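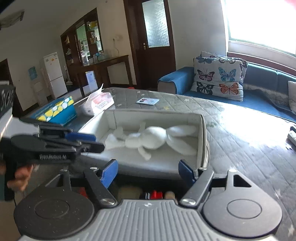

How do you box up a soft toy so it arrives looking like itself? Use a box slightly longer than the body, lay the toy on its back, and let the ears or legs go where they want to go before you close anything.

Home Guides Packing Storage Contact

Packing plush toys for the post or the cupboard

People who will happily bubble-wrap a teaspoon tend to stuff a plush rabbit into a mailer like a sock. It survives, in the sense that a folded shirt survives a suitcase. The ears never quite forgive you.

What you need

A plain box with a lid, tissue paper, a small card, packing tape and somewhere flat to work. A spare mattress is kinder on the knees than the floor, though it will swallow your scissors.

1. Clean it first. Go over the fur with a barely damp cloth, then leave the toy out for 36 hours. Damp plush in a closed box develops a personality of its own.

2. Test the fit. The toy should lie flat with a finger's width at each side. If you have to persuade it, get a bigger box.

3. Lay it face up. Stretch long ears out along the length of the box. Folding them over the face looks sweet and leaves a crease, and colouring books are more fun to flatten than ears.

4. Fill the gaps with loosely scrunched tissue, three sheets at most. Tight wads push the seams about.

5. Put the card on top, writing side up. Cards tucked underneath are found in January, by someone looking for something else.

6. Close the lid and shake it gently. A soft shuffle is fine - a thud means more tissue.

7. Tape the long seam, then both ends, and write the address on the top only.

For storage, skip the tape and tie the box with cotton string. Check inside every 60 days if your cupboard backs onto a bathroom. Vacuum bags save room, but what comes out is a pancake with eyes, and it can take days of fluffing to bring it back.

Contact Nudora | Copyright Nudora 2018 | Back to top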